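Getting tickets for a sold-out concert through a venue resale queue

Last updated March 2, 2026

Most mid-sized venues now run their own resale queue. Tickets handed back by buyers are offered to people on a list, at face value plus a fee. The steps below use the Benico ticketing system, as run at the Plestlow Hall and the Lloyd Rooms. Other systems use different labels for the same stages.

Before you start

You need a Benico account with a confirmed email address, a saved payment card and a mobile number. Check the expiry date on the card. An offer made to an account with an expired card lapses at once and goes to the next person.

Set the account name to match your photo ID. Plestlow Hall checks ID at the door for all resale tickets. The Lloyd Rooms checks it for standing tickets only.

Joining the queue

Open the event page and scroll past the sold-out notice. The link is marked "Returns" and sits under the seating plan. Choose the number of tickets, then the areas you will accept. Each area is a separate list, and you can join all of them with one request.

Requests for one or two tickets are filled first, as most returns come in pairs. A request for four will only be matched when four adjoining seats come back together. If your group is willing to sit apart, make two requests for two from separate accounts.

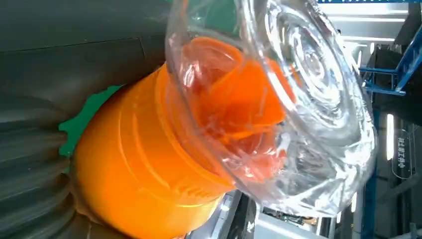 Clear plastic cup, held at an angle.

Your place is shown as a number on the "My requests" page. For a February date at Plestlow Hall, a standing request went in at 647 and had moved up to 236 a week before the show. Movement is slow at first and picks up in the last three days, when the promoter releases held seats. At that show 117 tickets were released on the final afternoon.

Taking an offer

Offers arrive by text and email. You have 10 minutes to accept. Log in through the site and not through a search result – several lookalike pages exist. Confirm the area and the total, then pay. The ticket appears in the account within an hour.

If you miss an offer, the request is placed at the back of the list. It is not cancelled.

Leaving the queue

Press "Withdraw" next to the request. Do this before buying elsewhere, especially if automatic purchase is switched on. It is on by default for accounts moved over from the old Lilside system, and the setting is found under "Payments", then "Offers". A ticket bought automatically can be returned to the queue, but the fee is kept.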